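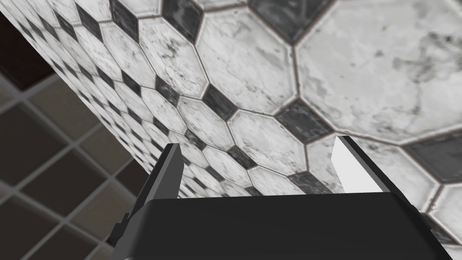

P. Hughes
Elections correspondent, Mirnville

March

Polling place checks, Ostiton ward: the returning office's own list, with my comments

The list went up on the council website on Thursday. It has been signed off, every line marked "satisfactory". I went round with a copy and a tape measure. The wording of each item is theirs and the comments are mine.

1. Step-free route from the street to the voting room.
Marked: satisfactory.
There is a ramp, and it leads to a side door that was bolted on my visit. I was told it would be open on polling day. I was told the same before the last by-election, when people in wheelchairs were sent to ring a bell. I would want to see the door unbolted at seven in the morning before ticking this.

2. Ramp and doorways wide enough for a wheelchair.
Marked: satisfactory.
The doorway is fine. The ramp has a bin on it.

3. Signs to the polling place visible from the main road.
Marked: satisfactory.
The signs have not been put up yet, so I can't see how anyone judged them. Hesetberg Road has two entrances to the same site and only one of them gets you to the voting room. The plan shows one sign.

4. Voting booths placed so that no one can see a ballot being marked.
Marked: satisfactory, "see layout drawing".
The drawing puts the low booth, the one meant for voters who need to sit, with its open side towards the queue. Turn it round. It would cost nothing. I raised this in writing and got an acknowledgement with a reference number.

5. Floor even, dry and free of trip hazards. Mats taped down.
Marked: satisfactory.
Mats were rolled up in a cupboard. Who tapes them, and when, isn't written anywhere. If it rains there will be a wet floor by breakfast time, and the list has no line for a mop.

6. Lighting adequate until close of poll at 10pm.
Marked: satisfactory.
The inspection was done at 11am. Enough said about the car park.

7. Ballot boxes: lids, seals and spare seals checked.
Marked: satisfactory.
One of the better entries. The seal numbers are recorded and there are spares. I would still like the numbers read out to the polling agents in the morning and again at the count. The guidance note says this "may" be done.

8. Enough ballot papers for the electorate, plus reserve.
Marked: satisfactory, "600 delivered, reserve 60".
Possibly enough, but the sheet doesn't say how many electors are on the register for this station, which is the one figure you would need to check the entry. I asked. I was told it would be "comfortably" covered. Left open.

9. Maximum occupancy of the room displayed.
Marked: satisfactory.
The notice on the wall says 300. It plainly belongs to the main hall. The vote is in the side room. Somebody should ask the fire officer for the right number and put that up instead.

10. Fire exits clear and unlocked during voting hours.
Marked: satisfactory.
Stacked chairs in front of one of them. To be fair, they may be there only between bookings. Check again the evening before, and have a named officer sign for it with the time written next to the signature.

11. Large-print notices and tactile voting device on site.
Marked: satisfactory.
Both listed as "to be delivered". Something that has not arrived can't be satisfactory. The item should read "outstanding".

12. Party posters and leaflets removed from the building and its railings.
Marked: satisfactory.
Agreed on the inside. A leaflet for one of the candidates was still in the rack by the noticeboard, under the bus timetables. I left it where it was and reported it.

13. Staff trained on photo ID, with a private area for checking it.
Marked: satisfactory.
The private area is a screen. Nobody could show me the screen. Training dates are given but no attendance sheet.

Items I can agree with as marked: 7, and the doorway half of 2. Items that need another visit: 1, 5, 6, 9, 10 and 13. The rest need an answer on paper from the Mirnville office before polling day, and I have asked for one. The next published version of the list ought to carry the time of each check and the initials of whoever made it.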